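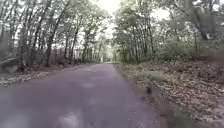 A paved road through the woods.

Friday, 30 March 2018

I have read the text of the Wistus agreement twice now, and I still think both governments are selling it to their voters as something it isn't. Irkisell calls it a peace deal. Iloncombe calls it a technical arrangement. The second description is closer, but it leaves out the part that matters.

The agreement moves heavy guns back from the Kusuma river, 3 miles on each side. It lets 162 unarmed monitors work in the strip between. It says almost nothing about who patrols the river itself, and the river is where most of the shooting started last July.

Amirul Ismail wrote a column last week arguing that the pullback favors Iloncombe, with its higher ground and longer-range guns. I think he is right about the ground and wrong about the conclusion. Guns that can reach the far bank from 3 miles back were never the issue. Neither army wanted a large war last summer and neither wants one now. What they had was small units a few hundred yards apart, with junior officers who could open fire without asking anyone. Moving artillery does not change that.

The monitors might. But the annex gives them access by daylight only, and they have to announce visits to the local commander a day ahead. Some 400 people left the villages on the Irkisell side last year, and fewer than 100 have gone back. I don't expect the annex to persuade the rest.

There is also the money. Irkisell has an election coming and its finance ministry wants the reserve units sent home before the harvest. Iloncombe knows this and has no reason to hurry on the river question. If I were advising the Irkisell side, I would have asked for a hotline between the two river commands before signing anything. It was in the January draft and was gone by the final one, and I have not seen either delegation explain why.

The first monitoring report is due in July. I will go through it when it is published. Comments are open, but please stick to the agreement and leave the 1990s for another post.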